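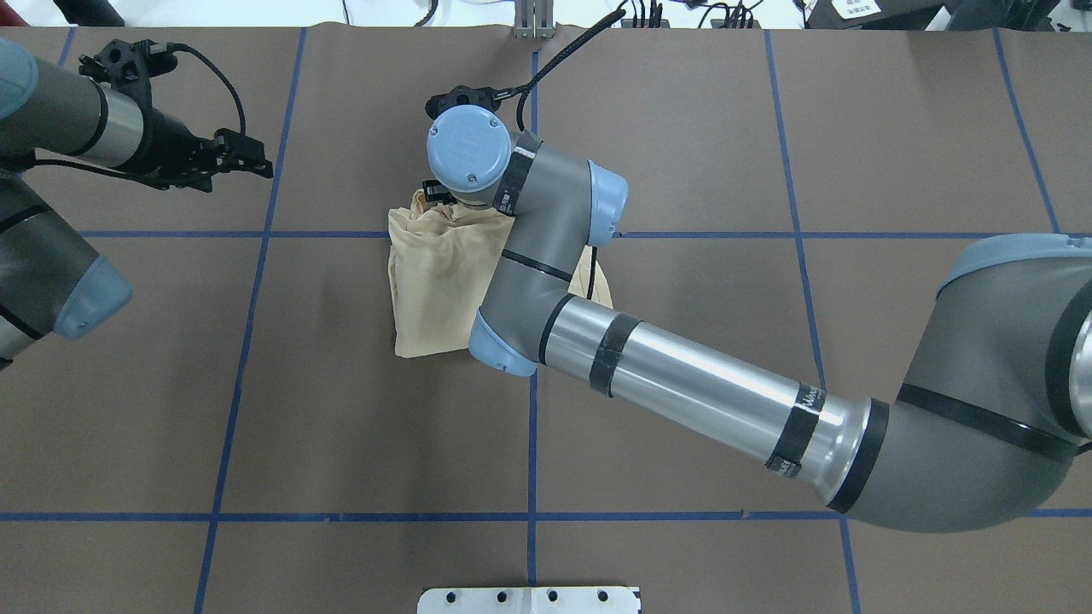 What's the cheapest way to protect a worktable?
Brown paper, taped down flat and replaced when it gets disgusting.

Tape also settles arguments about territory. Mark off sections, give each job its own, and the glue stops migrating into the mending. Pull strips back slowly at a low angle or the paper comes up too. Creases won't hurt anything unless you write on the stuff, in which case your shopping list will look seismic.

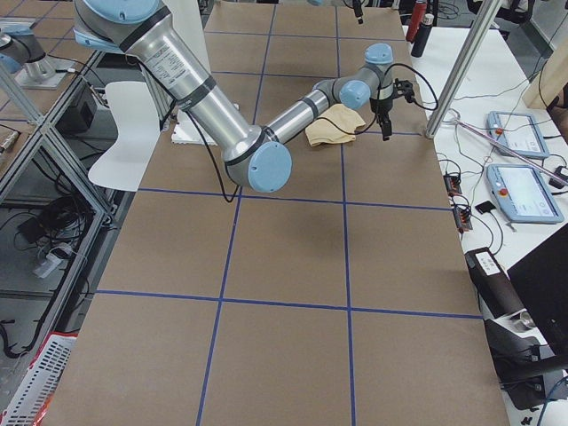
By the Girelton Workshop Desk | Saturday, January 8, 2022

Cardboard lasts longer under heavier use. Shake out the crumpled cloth before you wipe with it, and fold it afterward if you're feeling ambitious. Mine has waited since October.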